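Elstead Twin Cell – benchtop two-arm handover kit
Part no. 2512 | Updated 18th October

I've been selling the Twin Cell since May and the question I get more than any other is "can it really pass something from one hand to the other?" So let me start there! The kit is two small arms bolted to one shared rail, inside a light grey enclosure, and handing parts across the middle is what I set it up for. You get both arms, both grippers, the rail and the walls, all on one frame that goes on a sturdy bench.

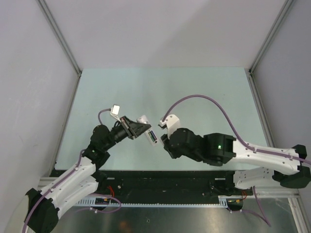
Ramiro Zabala wrote in to ask whether the arms have to come as a pair, as he already owns one from the older Drutcombe kit and would prefer to pay for half. Sorry Ramiro, they do. The two are calibrated against each other on the rail before shipping, and a Drutcombe arm won't talk to the new controller anyway.

The controller runs Rultix, and it's the part I'd have paid extra for when I was starting out. You teach the left arm a pose, teach the right arm a pose, and tell it which one lets go first. I had my first handover program written in 2 evenings (one of those was mostly me reading the manual and eating crackers). It stores 8 programs on the controller itself and as many as you like on your laptop.

Grippers are the standard parallel kind, and they're swappable with a hex key. Benítez makes a set of softer pads that fit – I stock those too, but try the bare fingers first.

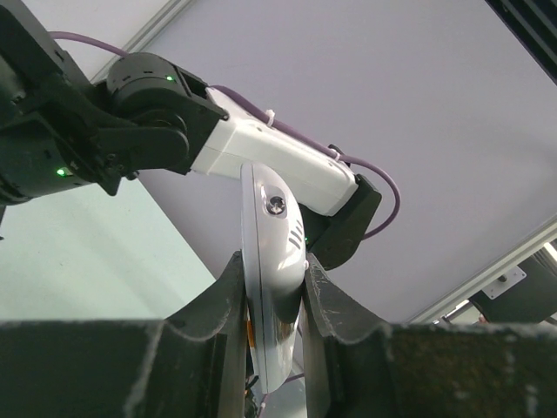
Gripper fingers closed on a glossy white shell, second arm behind.

Now, cables. I get grumpy about cables on small arms, and the early version of this kit had me grumpy a lot. On the current one they're clipped along the links, with slack left where the joints need to bend, and the slotted tray at the front of the rail is there for whatever wiring you add yourself. Keep the tray tidy and you'll thank yourself later.

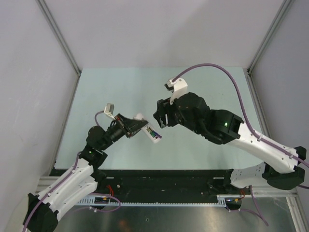
Reach is what you want to think hardest about before you order. The arms sit on the same rail and share one floor panel, so the useful zone is the part in the middle that both can get to, and anything you want passed across has to come there. Small stuff suits it best, like the little white piece with the green and blue markings that the left arm is holding out to the right one. If your parts are the size of a shoebox, write to me first and we'll talk about the longer rail.

Price is $3000 with the controller, shipping extra. Spare fingers and pads are on the accessories page.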